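Trokix Thermal Paste, 31 g Tube
Sold by Szczepańska Workshop Supply

Price: $43.00 per tube
In stock: 1,767 tubes
Color: gray
Electrically conductive: no
Contents: one tube, one flat spatula, two dry cleaning cloths

Trokix is a thermal paste for desktop and small server processors. We chose it for our shop because it is thick enough to stay where you put it, but it does not need to be warmed before use. The large tube is meant for repair shops, schools and people who service more than one computer in the year. If you build one computer only, the small syringe from Ikorau is the better purchase and we sell it too.
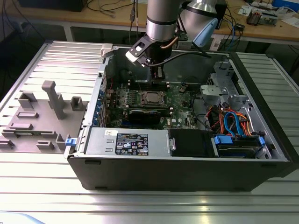

Before you apply

Switch the computer off, take out the power cable and lay the case on its side. Remove the cooler slowly, with small turns to left and right. If it does not want to move, let the computer run for ten minutes and then try again with the power off. Old paste is much softer when it is warm.

Clean the metal lid of the processor and the base of the cooler with alcohol and a cloth. Please do not use kitchen paper, it leaves fibers. Wait until both surfaces are dry.

How much to use

For a usual square processor, one drop of the size of a pea is sufficient. The pressure of the cooler will spread it. For the wide server models make a line through the middle and use the spatula. 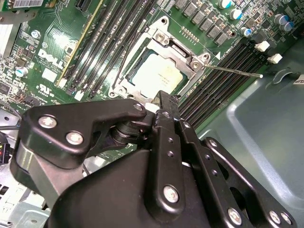
Too much paste is a more common mistake than too little. What comes out at the sides makes no electrical damage with this product, but it is unpleasant to remove from the socket, and a dirty socket can give contact problems later. If it happens, stop and clean with a dry cotton swab first, and only after this with alcohol.

Tighten the screws of the cooler in a cross pattern, each one a little at a time. Connect the fan again. We write this because we receive many emails about computers which shut down after a paste change, and the fan cable is very often the reason.

Storage

Keep the tube closed, standing on its cap, at normal room temperature. An opened tube should be used inside two years. A thin layer of clear oil at the opening is normal, press out a small amount on paper and continue. 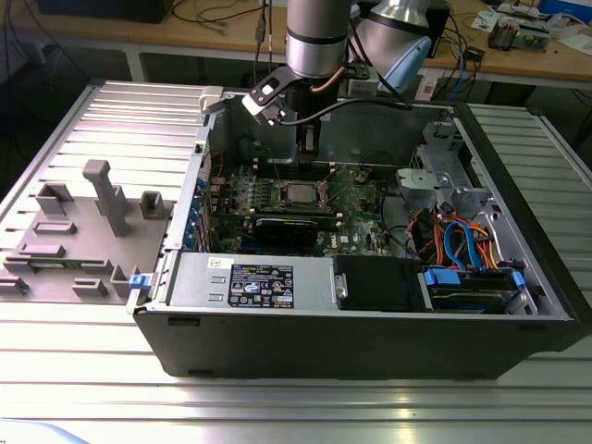 In a cold room the paste comes out slowly, so hold the tube in the hand for some minutes before you begin. Do not put it on a heater.

Delivery and returns

Orders are packed at our Porkent warehouse and leave on the next working day. Orders over $400 are sent without shipping cost. Unopened tubes can be returned in 30 days. Opened tubes we can only exchange if the seal was damaged when you received it.

Prices on this page are valid from Mar 9, 2026.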